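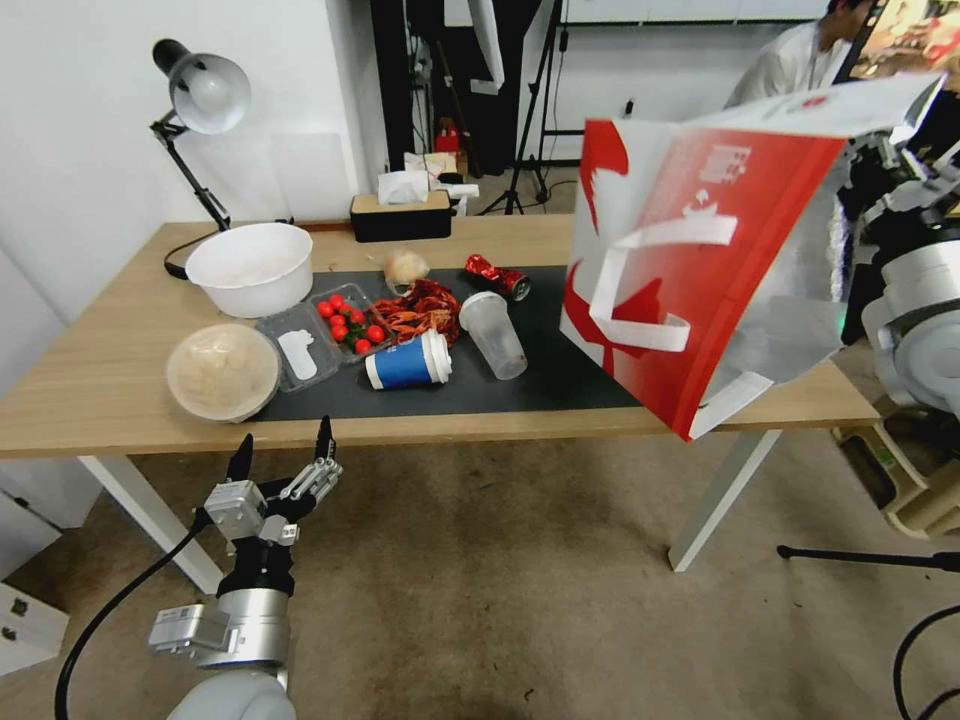

3/6/18

We booked Vorkberg for the off season on the advice of Thomas Grasso, who has been there once, in July, and talks about it like he found it himself. In March the ferry runs when the captain feels up to it. We waited three hours at the dock with a couple from Plistton who had brought their own folding chairs. I have never envied anyone's luggage so much.

The guesthouse, Dal Bello, advertises a sea view. You get one from the landing, if you lean. Pierina De Luca, who runs it, gave us seven blankets and a key that opened two other rooms besides ours. Breakfast was excellent, I'll give her that, and we ate it in our coats.

We walked out to the lighthouse (closed), then the museum (also closed, with a very nice sign), and spent more than four hours in the only café, losing at cards to a retired dentist. We were supposed to leave the next morning. We stayed until the end of the week, and I've already asked Pierina about next year's rates.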